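About Jandel

Jandel is a family-run contract coating and surface finishing shop in Starkovbridge. We apply powder coat, wet paint and clear finishes to furniture parts, shelving, shop counters and worktops, mostly for small manufacturers within 90 miles of our door. We also take one-off jobs from the public two days a week.

The business started in a rented garage with one spray booth and a secondhand oven. Our first regular customer made garden benches and needed them coated faster than anyone else in town could manage. We moved to the old dairy building on Alva Road a few years later and have stayed there since. The building gave us high ceilings, a proper loading dock and enough floor space to keep wet paint and powder apart – something we had struggled with from the start.

Today we have 44 people on the payroll. Most of them learned the trade here. New hires spend their first months on masking and surface prep before they go near a spray gun, and everyone in the booths takes a refresher course each August, when the shop closes for oven maintenance.

What we do

Powder coating is the larger part of our work. Our main oven takes pieces up to 30 feet long, and we run it in two shifts. Wet paint is handled in a separate wing, where we do color matching, touch-up and small batches. We strip old coatings too, but we do not take on car bodies, boats or anything with lead paint.

We keep 951 colors on file. Each one has a sample card, a mixing sheet and a note of the customers who have ordered it, so a repeat job five years later can be matched to the first. The file began as index cards in a shoebox. It is now kept in Bistar, the stock system we use for orders and invoices, although the shoebox is still in the office.

How we choose finishes

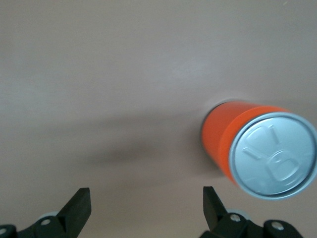 Gloss level causes more questions than color does. Customers tend to pick from a small card under office lighting, then find that a large panel looks different once it is installed near a window. We now ask people to look at a bigger sample and to tip it toward the light before they sign off. A matte pinkish beige, for example, can read almost evenly across a whole surface and still pick up a soft, pale streak where the light falls on it. Put something strong next to it, such as an orange can, and the same beige may look grayer or warmer than it did alone. We would sooner spend an extra day on samples than recoat a finished order.

Working with us

Trade customers can open an account by filling in the form at the front desk. Quotes are free and stay good for one month. Please bring drawings or a sample part if you have them, and tell us whether the piece will be used indoors or outdoors. Parts should arrive clean and dry, with hardware removed – we can take hardware off for you, but it is charged by the hour.

Related pages
Powder or wet paint: which to choose
Preparing your parts for drop-off
Color file and sample requests
Jobs at Jandel

12 shares

Jandel, Alva Road, Starkovbridge | Contact us | © Jandel. All rights reserved. | Back to top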